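# An Open Day at Rusnák

March 25, 2019

The Rusnák workshop opened its doors to the public this month for the second year running, and I attended on behalf of our local business association. My notes are set down here for members who were unable to travel.

The programme was a modest one. Visitors were received in the front office by Jasmina Đorđević, who gave a short talk on the history of the site and the work now carried out there. The building was formerly a parcel depot and provides 441 square metres of working space on a single floor. Groups were then taken through to the demonstration area, where the Clita project has its benches.

Clita is concerned with the handling of clothing and household textiles. Its purpose is to record how people pick up, turn, fold and put away soft items, so that a robot may later be taught to do the same. The recording is done with a gripper held in the hand. The operator works the fingers directly, and a camera on the tool keeps a record of every movement. Ánh Từ, who led our group through this part of the visit, explained that the team had gathered 2590 such recordings by the end of February. Each is checked before it is accepted, and those in which the operator hesitates for too long are set aside.

The demonstration itself was given at an ordinary table with a wood-grain top. It was carried out without haste and with very little commentary, which I found helpful. Ribbed knitwear was given particular attention. A knit of this type stretches when it is held by the edge, and it seldom lies in the same shape twice. The operator must therefore decide where to take hold each time, and it is this decision that the project wishes to capture. 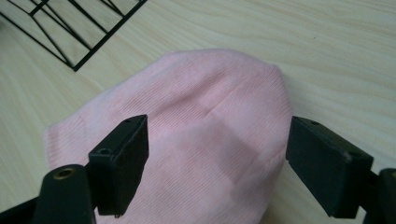 Stella Makori asked whether a machine trained in this way would manage a garment it had never met before, and whether a laundry with mixed loads could expect to make any use of it. The reply was a cautious one. Results with towels and flat cloths have been encouraging, while knitwear and anything with sleeves remain difficult. No date was offered for commercial use, and the team asked visitors not to assume one.

Members of the public were then invited to try the gripper under supervision. I took my turn and can report that the tool is lighter than it looks, although the want of feeling in the fingertips takes some getting used to. My own attempt at folding a tea towel required 3 minutes and was not, I believe, added to the collection.

The next open day has yet to be announced. Those wishing to attend should write to the front office, as places in each group are limited and children under twelve must be accompanied.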